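Holtport Property Forum > Buying and mortgages > Should I overpay my mortgage or keep the money?

tipoki_lane
Joined: December
Good evening to all. I am in the second year of a fixed mortgage with Boneo and I would like your opinion. My bank allows me to overpay each month without a penalty, up to a limit. At present I put in 100 extra every month. In December I will receive 1,000 from my employer and I am thinking to send all of it to the mortgage. My husband says we must keep it in savings, as the boiler is old. We do not agree and it has become a long discussion in our kitchen.

What would you do? Please explain simply, English is my third language and the bank letters are difficult for me.
Anca Ilie
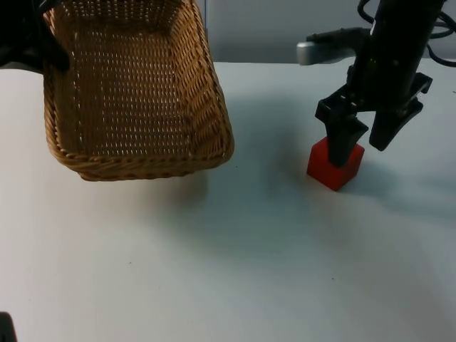
I forgot to write that we have savings for 3 months of expenses. We have no other debts, only the mortgage.

mortar_and_pestle
Overpay. Every pound you send now is a pound you pay no interest on for the rest of the term. Savings rates go up and down but your mortgage rate is fixed, so you know exactly what you gain.

kovus_tenant82
I disagree with the above. An old boiler will not wait for you. If it breaks in January and your money is inside the house, you can't ask Boneo to give it back. You will put the new boiler on a credit card and pay much more interest than you saved.

mortar_and_pestle
She has three months of expenses saved. That is what it is for.

kovus_tenant82
Three months is for losing a job. A boiler is a separate thing. I keep two pots and I don't mix them.

ebuzatu
Hello Anca, I had the same question when I bought my flat near Kovus Park. Three things to check before you decide:

1. Ask the bank if the overpayment reduces your term or your monthly payment. Mine reduced the monthly payment and I did not want this. I had to write to them to change it.

2. Ask how the yearly limit is counted. With some lenders it is by calendar year, with others it starts from the date of your mortgage. Your 100 each month is already a part of it. 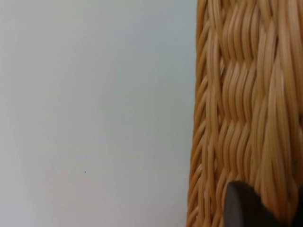 3. Compare the two rates after tax. If the savings account pays more than the mortgage costs, it is better to save now and overpay when the fix ends.

I hope it is clear. Get the answers in writing, not by telephone.
Ecaterina Buzatu

mortar_and_pestle
Point 3 is fair. I assumed her mortgage rate was the higher one. Anca, which is it?

tipoki_lane
Thank you very much for the answers. I looked at the papers this morning. The mortgage rate is higher than our savings account, but the difference is small. It is not written in the letter if the term becomes shorter, so I will ask.

kovus_tenant82
If the difference is small then keep the cash. You are paying a little for the peace of mind, and I think it is a good price.

mortar_and_pestle
A small difference over twenty years is still money. But fine, split it. Half to the boiler pot and half to the mortgage.

ebuzatu
I would wait until the boiler has its service. If the engineer says it is good for some more winters, you can send the money then. The limit will probably still allow it, but check the date.

tipoki_lane
My husband likes this last idea and I can also accept it. We will book the service and I will continue with the 100 as before. I have written to the bank with Ecaterina's first two questions and will post their reply when it comes.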